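This folder holds the notes and photos for the Skestlow plate set. It covers the plates themselves, the rack they are stored on, and the order they go back in after use. If you only need the storage order, skip to "Racking."

## Contents

- `plates/` – one text file per color, with supplier name and date added
- `rack/` – measurements and the assembly note
- `photos/` – 300 pictures, JPEG, numbered in the order taken
- `CHANGES.md` – what was added or renamed

## The plates

All plates in the set are round and a single color. The names in the files are ours and don't match the supplier's. Kollix changed its color names in August, so older packing slips may not agree with the newer ones. Use the table below when in doubt.

| Our name | File | Supplier |
|---|---|---|
| lavender gray | `lavgray.txt` | Kollix |
| dark teal | `teal_dark.txt` | Kollix |
| light teal | `teal_light.txt` | Kollix |
| magenta | `magenta.txt` | Gokine |
| burnt orange | `orange.txt` | Gokine |
| blue | `blue.txt` | Gokine |
| tan | `tan.txt` | Trevaskis |
| peach | `peach.txt` | Trevaskis |

Tan and peach are easy to mix up in the evening under the ceiling light. Check them against each other before writing a label. The two teals are far enough apart that this hasn't been a problem.

## Racking

The rack is a low wooden board with a black metal frame at each end. It stays at the far edge of the table, with the potted succulent to its right. Lavender gray and dark teal go on first, side by side, lavender gray on the left. The other plates wait on the table until those two are in place.

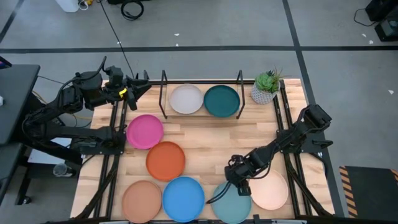 *Lavender gray and dark teal on the rack, the other six on the tabletop.*

The order for the remaining plates is in `rack/order.txt`. Start with magenta, then burnt orange, then the near edge of the table from left to right. Lift each plate by the rim with clean hands. Don't slide plates across the wood, and keep the strip in front of the rack clear so there is room to set one down.

If a plate is chipped, leave it off the rack and add a line to its text file. Don't delete the file. Replacements keep the same color name with a `_b` at the end.

## File format

Each plate file is plain text with one entry per line:

```
date | where it was | note
```

There are 1,970 entries across all the files. Nineteen of them have no note, only a place. We left those as they were.

## Known problems

- 11 photos have the wrong color name in their caption. They are listed in `photos/fixme.txt`.
- Rack measurements are in inches in one file and centimeters in the other.
- The Trevaskis slip for the peach plate is missing.

## Updates

Last edited 27th March. Corrections go in `CHANGES.md`, newest at the top, with the file name first.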